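### 3.2 Households and storage conditions

The survey covered 143 households in Zildale and the neighboring town of Juhl. Each household kept a paper log of every apple brought into the home, where it was stored, and whether it was eaten, cooked or thrown away. The logs ran through October and gave us 2526 usable entries. Entries with no storage location were dropped before analysis.

Storage locations were grouped as refrigerator, pantry and open counter. The counter group was the hardest to define. Some kitchens get direct sun for part of the day, and others get none at all. We asked each household to note whether sunlight reached the storage spot at any time between breakfast and dinner, and we coded the answer as yes or no. A light oak countertop with sun across part of its surface was coded as yes, even though much of the wood was outside the bright patch.

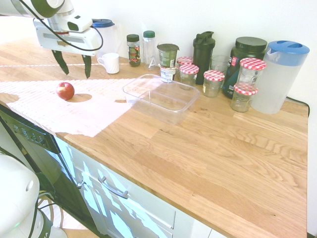 ### 3.3 Containers

Containers were recorded in the same log. Households used bowls, paper bags, the store packaging and clear trays, and many changed containers during the month. When this happened, we assigned the apple to the container it was in on the day it was eaten or discarded. This rule favors containers used late in storage, and we return to the problem in Section 5.

Clear containers were treated as a separate class from opaque ones. In the pilot work at Skolano, people said they were more likely to eat fruit they could see from across the room. We did not test that claim directly, but the log form had a line for it - "Could you see the fruit without opening anything?" - and most households filled it in. A red apple in a clear plastic tray on the counter (Figure 2) would be logged as visible, and the same tray inside a closed refrigerator would not.
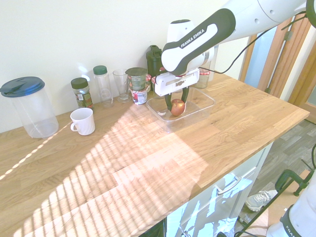

**Figure 2.** Red apple in a clear rectangular tray on an oak countertop.

Apples were not weighed at home. Households marked each discarded apple as whole, partly eaten or trimmed, and we converted these marks to shares of a standard 200 g fruit. The Vorow waste diary uses a similar conversion, so our totals can be set beside earlier results from that project. Trimmed apples were the least certain category. Two coders read the free-text notes for these entries separately, and where they disagreed the entry was kept in the counts but left out of the weight totals.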